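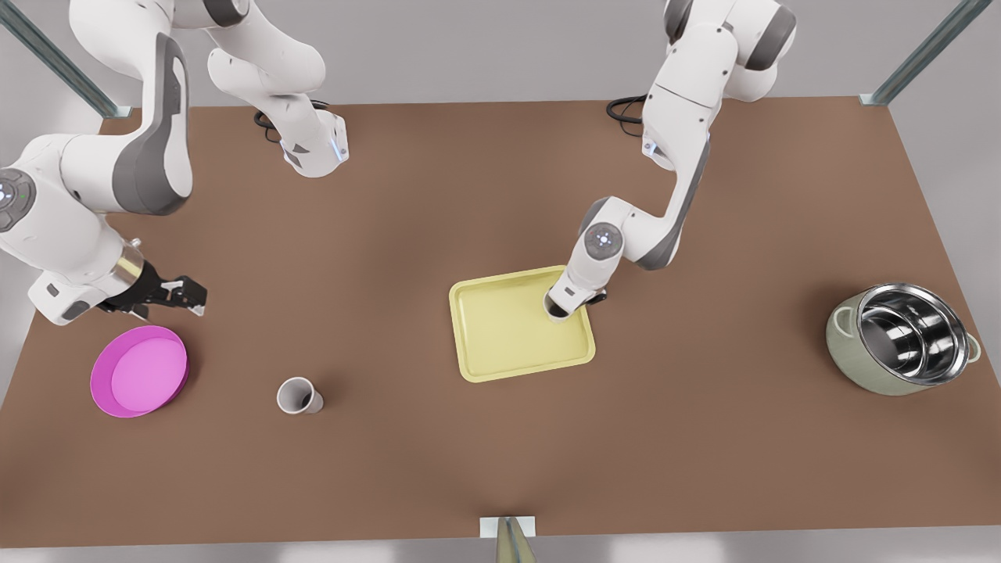
Reltska Home Spirometer Review: Four Months of Daily Use

I have had asthma since I was nine, and my lung doctor's office asked me last year to keep a record of my breathing numbers between visits. I had been using a cheap plastic peak flow meter with a sliding pointer. The Reltska is a handheld electronic spirometer that measures peak flow and FEV1, the amount of air you can force out in the first second. I paid $179 for it with my own money.

Setup

You get the handset, one reusable mouthpiece, a USB charging cable and a printed guide. Pairing it with my phone took two tries. You enter your age, height and sex, and the app uses those to work out your predicted values. My advice is to ask your clinic which reference values they use before you compare your percentages with theirs. Mine use a different set, so we ignore the percentages and look at the raw numbers.

Daily use

A session is three hard blows, and the device keeps the best one. Allow five minutes, with a short rest after each blow. I do mine at 7 a.m., before my inhaler, and again before bed if I've had symptoms. The screen shows the result in large black digits that I can read without my glasses.

It rejects a blow if you cough or start too slowly. During the first week it rejected a lot of mine. Iwona Gajewski, the respiratory therapist I see, watched me do it and told me to sit up straight and seal my lips further down the mouthpiece. After that I had few rejections.

Accuracy

I can't test this properly at home. I took it to my November appointment and blew into it a short while after the clinic's own test. FEV1 on the Reltska was 100 mL lower than on their machine. Iwona was not bothered by that and said what she wanted from me was the trend, taken the same way at the same time of day.

The app

This is the weak part. The handset stores 216 sessions and then starts overwriting the oldest, so you do need to sync it. Syncing fails for me maybe one time in five, and the fix is to close the app and open it again. The graph cannot be zoomed. You can export a PDF, but it puts one day on each page, and my doctor did not want to scroll through that. The spreadsheet export is better, and I send that.

Cleaning and battery

The mouthpiece comes off and goes in warm soapy water, then has to air dry overnight. I bought a second one so I wouldn't be stuck. The sensor end can't get wet, and the guide mentions this only on the second-to-last page. I charge the battery every three weeks.

Who should buy it

If your doctor only wants peak flow, a basic meter is enough and costs far less. If you've been asked to track FEV1, the Reltska is easy to live with once you have the technique down. I would not use it to change medicine on my own, and the guide says the same. I'm keeping mine.

Rating: 4 out of 5. I took the point off for the app.

Ximena Tovar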